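The man from Grokon said the orange ones were lucky. Rodica Dumitrescu had bought enough from men with vans to know that luck was what they sold when the zipper stuck.

"Lucky how?" she said.

"A fellow in Chiriac wore his and won 69 dollars."

"What did he pay for it?"

He looked at his shoes. She paid 18 and took it home. 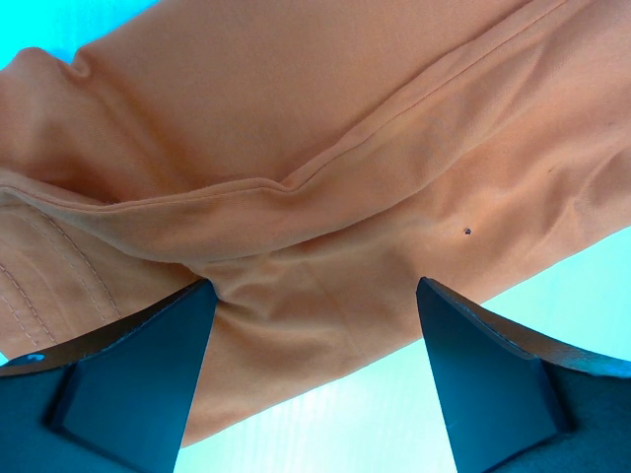
Photo: Momamau

Her sister called that night and wanted to know if anything had happened yet. Rodica said the phone had rung. Her sister thought that might count. 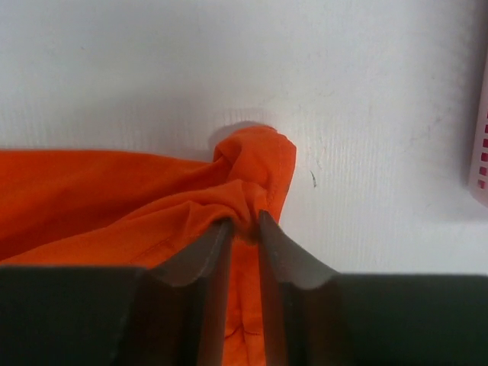
By October she had found 5 dollars in a coat, lost a glove, and been told by the dentist to come back in a year. She wrote it all on the calendar. The glove went in red ink.
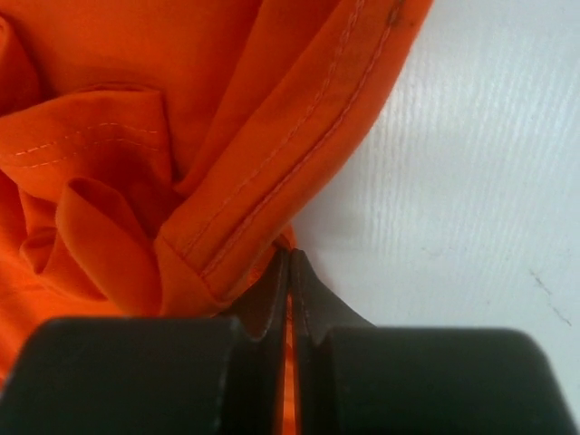
Two rows of stitching along the band.

Then the van came back. The man had blue ones now, and he said the orange had been a bad batch, lucky only for people born in winter.

"I was born in January," she said.

"Well, there you go."

"I lost a glove."

"Could have been both," he said, and she stood there at the curb, annoyed, trying to work out how you would ever check a thing like that.
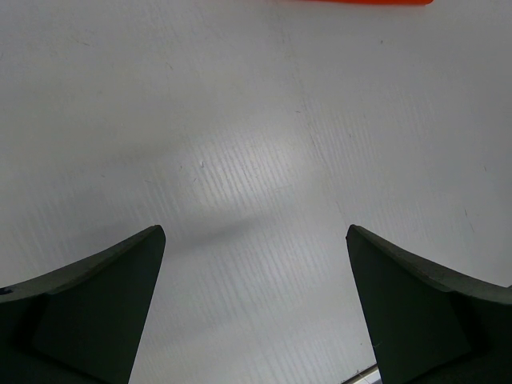
White between two dark green tips.

She asked what the blue ones cost.

17 shares | 3 comments

Cener: So is it lucky or not? I read it twice.

pennyjar: 69 dollars in Chiriac, sure. I'd want to see the ticket.

old_hem: My aunt bought from a van like this. She never got her money back either, but she liked the guy.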